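What to Price Before a Two-Arm Sorting Cell

Wednesday, May 2, 2018

I have been asked to write the October budget request for a second sorting cell, so these are my notes on the first one. The arms take up most of the quote and very little of the trouble.

Carnevska and Wirside both sent numbers. Wirside came in 12 percent lower, with grippers left out. Add two parallel grippers, flanges and cables, and the gap closes. Ask for the end effectors as separate line items, and ask for the lead time on each. 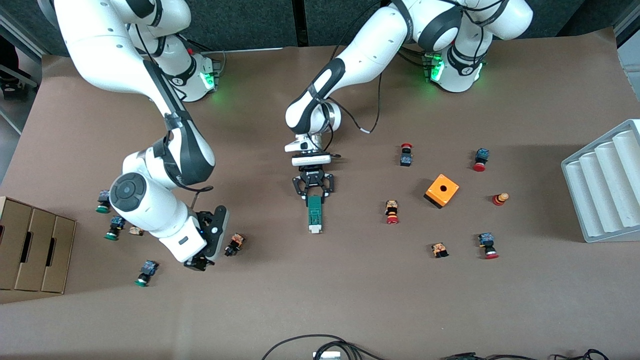
Carnevska Unnithan

Mixed push-buttons and switch bodies are a fair test of a gripper. A mushroom cap is wide, a bare switch body is narrow, and a part lying on its side offers different faces from one standing up. Check the stroke against the widest part you own before signing anything.

Table covering is kraft paper, bought by the roll. It costs almost nothing and I would not change it. Trays and racks are also cheap, but they have to be fixed in place, and I had no line for that.

Cable management is the item I got wrong. I put down 40 dollars. For the second cell I have 2000 for cabling and mounting together — still the smallest hardware line on the sheet.

Spares: one set of fingers per arm, one full gripper on the shelf. Laltesex quotes 10 weeks on a replacement, and an idle arm is expensive for that long.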